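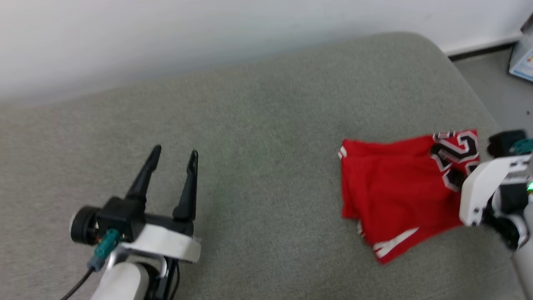

Red jersey with the black numerals, folded into a bundle, numerals up.

Tuesday, just after lunch. Jersey folding, continued from the January pages.

I promised myself I would write this up while it was still fresh, so the tea can go cold beside me. The question is the same one we have been chewing on since the Giltside club bags came in: how do you fold a team jersey so it sits flat in the Plonberg trays, shows its number, and doesn't come out a week later with a crease straight through the print? There are 176 jerseys on the list and the Plonberg trays are not deep, so a fat fold is a real nuisance.

Working on the gray padded top against the white wall today. I like it much better than the bench. The weave has a little grip to it, and a slippery knit stays where you put it long enough to get your other hand around. The bench is fine for cotton, but on anything shiny the first fold has wandered off by the time you start the second (I have complained about this before, I know).

First way of doing it, call it the bundle: sides in, bottom up, then over once more. It makes a small package and it's quick, and I can see why everyone does it at home. The trouble is that the layers don't agree with each other. One slides out past the next, a point sticks out at the bottom, and the number ends up bent over an edge. Fine for a gym bag. For a tray I'd want it squarer.

A word on sleeves, as they take up more of my day than anything else. On the red ones with white sleeves and striped cuffs, the sleeve wants to go in first, laid straight down the body with the cuff smoothed out before anything goes on top. Leave a cuff rumpled underneath and you get a lump that no amount of patting will cure – I have patted plenty. Both sleeves should also lie at the same height, or the finished fold leans to one side like an old fence.
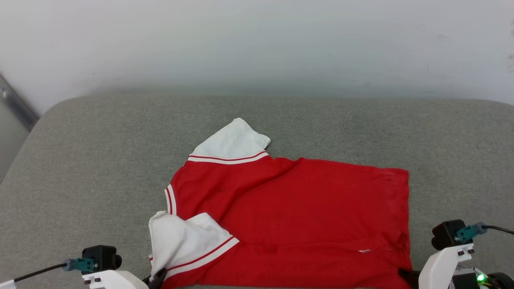

The note left in the margin of my last entry said to stop fussing with the sleeves one at a time and cross them both over the back, cuffs overlapping, then fold the whole body over them, which is how it was always done at Zwahlen and never gave any trouble. I'm willing to try it. My worry is the thickness in the middle, where the two cuffs land on top of each other, but a tray of 34 will tell us more than I can by guessing.

Second way, the long strip. Fold lengthwise until you have a band, square up the bottom end, tuck whatever is bunched at the other end, and only then fold it crosswise. It takes more table, and you do have to keep smoothing toward the squared end or the white parts gather up into a wad. Still, I've come around to it. The lengthwise fold keeps the edges honest, and you can choose early on where the print is going to fall. If the number looks like it will straddle a fold, open it up and shift the first fold over by 2 fingers. It's much easier to fix at that point than later! 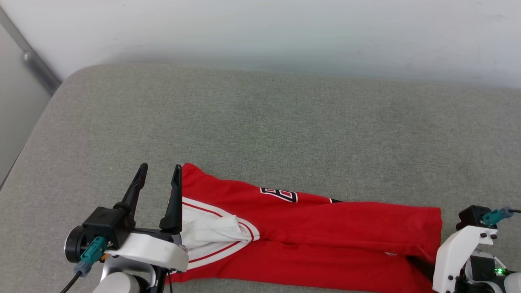
Peltell's packing desk wrote back this morning that they don't mind which fold we settle on, so long as the number can be read without lifting anything out of the tray, and could we please stop putting tissue between the layers, as it slides around and ends up on their floor. Fair enough. Tissue is off the supply list.

So, for whoever picks this up next: long strip for anything with a printed number, bundle only for the plain ones, and run a lint brush over the gray top before you start, red fabric especially. I have 109 still to go and would be very glad of company.
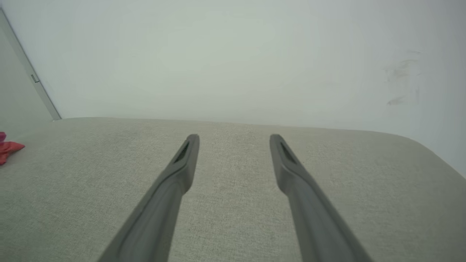

Gray top, woven cover, rounded corner at the right.

Still to do: try the crossed sleeves on one full tray, measure the finished strip fold against the tray wall, and find out who has the good lint brush.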